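The dead spot in row F, and what a spoken-word-and-quartet programme does to a hall

I went to the Bokby on Tuesday to hear Mirnitia, which is a song cycle for speaking voice and string quartet, and spent most of it thinking about consonants. This post is mostly about that. If you want to know whether the piece is any good, skip to the section on the second half.

## The room

The Bokby is a converted wool store. It has a brick shell, a timber truss roof, a flat floor and a raked bank of seats at the back that was added when the council took the building over. The long walls are parallel and bare to head height. Above that somebody has hung felt banners, which take the edge off the top end and do very little below it.

For a string quartet the result is pleasant. The cello in particular gets a good deal of help from the floor, and chords hang long enough to connect without smearing. For unamplified speech it is a poor room. The parallel walls produce a flutter you can set off by clapping once in the centre aisle, and a spoken line arrives with a faint metallic tail that sits right on top of the next syllable. Fricatives suffer most. Final t and k go missing past the middle of the stalls.

I have sat in enough seats there to have a working map. The rake is better than the flat floor. The left side is better than the right, where the foyer doors leak. Row F is the worst row in the house for voice, and I don't have a satisfactory explanation. My guess is a cancellation between the direct sound and a reflection off the floor of the stage apron, but I have never measured it and would be happy to be corrected.

My ticket was for row F.

## The programme

Mirnitia is in 11 movements and runs without a break in its first part. The text is a sequence of short poems set in a ferry town, mostly unrhymed, with a refrain that comes back in altered form. The composer has left the voice unpitched but has notated its rhythm in fairly strict detail, so the reader is effectively a fifth player with no notes.

There are two usual ways to write this sort of thing. The first is to stop the music while the words happen and start it again afterward, which keeps the words clear and makes the whole thing feel like a slide night. The second is to run both continuously and trust the amplification. Mirnitia does something in between. The quartet plays under the voice nearly all the time, but the scoring thins out in the band where speech does its work. The violins are either very high, on harmonics, or muted and low. The viola has almost nothing above the stave while the reader is active. The cello moves freely because it isn't in the way.

On paper this is sound practice. You clear a window in the texture and put the voice in it. I borrowed the study score from the library afterward to check whether I had heard it correctly, and for the most part I had. The exception is the fourth movement, where the second violin has a tremolo near the bridge directly across the reader's stanza. Sul ponticello tremolo is broadband noise with a bit of pitch in it, and it is spectrally very close to a whispered s. You could not design a better masking signal. I assume the effect is intended, as the poem at that point is about not being able to hear an announcement over an engine. It works as an idea. As an experience it means one stanza out of five is a rumour.

## Amplification, and the lack of it

The reader was very lightly miked. There were two small speakers on stands at the front corners of the stage and, as far as I could tell, no fill for the rake. The level was set so that the voice seemed to come from the person, which is the right instinct and hard to do. Many presenters overcook this and you end up with a giant intimate voice sitting in front of four distant instruments.

The trouble was equalization in the plain sense of matching one source to another. The microphone picked up a strong proximity bump and nobody had taken it out. Low vowels bloomed. Consonants, already the weak point of the room, were no louder than they would have been unassisted. A shelf down below the fundamental and a modest lift in the presence region would have fixed most of it. I did wonder whether the operator was listening from the desk at the back of the rake, where the balance is flattering, and had not walked down to the flat.

I should add that the flutter was much less obvious with a full house. Bodies are good absorbers, and coats are better.

## The second half

After the interval the quartet played Lui, a single-movement work with no text, and then returned to the last two movements of Mirnitia with the reader. Splitting the cycle this way is the composer's option, printed in the front of the score. I had doubts about it and they were mostly settled.

Lui is built on a slow canon at the unison with very small displacements between the parts. The first entries are close enough that the ear takes them for one thick line, and then the displacement widens until you can hear four. I find this sort of process music lives or dies on intonation. If the players are even slightly apart in pitch the ear separates the lines too soon and there is nothing left for the process to reveal. The quartet was very secure here. They used almost no vibrato for the first several minutes and then let it in from the cello upward, and the texture warmed in the same order.

What the placement does is recalibrate you. By the end of Lui you have spent a long stretch attending to small timing differences, and when the reader comes back in the tenth movement the rhythmic notation of the speech is suddenly audible as rhythm. In the first part I had been hearing it as slightly stilted recitation. In the second I could hear that the reader's stresses were falling a fixed distance behind the viola, and that the refrain, which had seemed merely repeated, was being pushed later each time. I wish I had heard that earlier. I am not sure whether the fault was mine, the seat's or the piece's.

The last movement drops the quartet to a held fifth and leaves the voice nearly alone. Even in row F every word was clear.

## Printed text

Here is the practical complaint. The poems were not in the programme. They were available as a separate booklet from a table in the foyer, and the house lights were taken down far enough that the booklet could not be read anyway. I understand the argument against printing words. People look down and turn pages, and 200-odd heads bobbing in unison is a distraction for the players. But a listener who misses a stanza in an unfamiliar text has no way back into it. Surtitles would be worse. A half-lit house would be enough.

The booklet is at least decently made. It is published by Gisura, who also do the study scores, in a first run of 1250, and it is set in a readable size with the line breaks intact. It came home with me and has gone in with the rest.
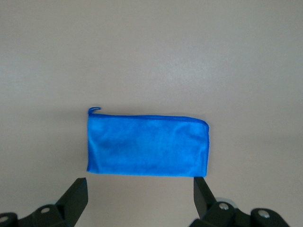 *Blue zip pouch*

The refrain is given in full on its first appearance and afterward only where it changes, which is a sensible economy on paper and shows at a glance what the ear has to work for. Reading it through, I found that I had misheard the refrain's second line on every occasion. I had it as "the harbour keeps its own time." The printed line has "keeps its own lime," and there is a note about the kilns that used to stand behind the ferry ramp. One stop against one lateral, and an entire image gone. The sentence I had constructed was a cliché and I had been holding it mildly against the poet for most of an hour.

I can't blame the tremolo for that one. The refrain is scored over nothing but low cello. It is simply what a room like the Bokby does to an initial consonant, with expectation filling in whatever is left.

## If you're going

There are further performances in March, same hall, same order. Some notes from a repeat customer:

- Book the rake if you can, left of centre.
- Avoid row F for anything with words in it. It is a perfectly good row for a quartet alone.
- Get the booklet before you sit down and read the first four poems. The foyer table closes at the interval.
- The foyer doors on the right are noisy when latecomers are let in, and they are let in between the second and third movements, where there is meant to be an unbroken cello line.
- The bar does a flat white that is better than the one across the road.

I'll go again and sit somewhere else, mainly to find out how much of the fourth movement is recoverable. If anyone has sat at the far left of the rake for a spoken programme, or has taken an impulse response in there at any point, I would like to see the numbers. The clap test only tells you so much, and the ushers have started to recognise me.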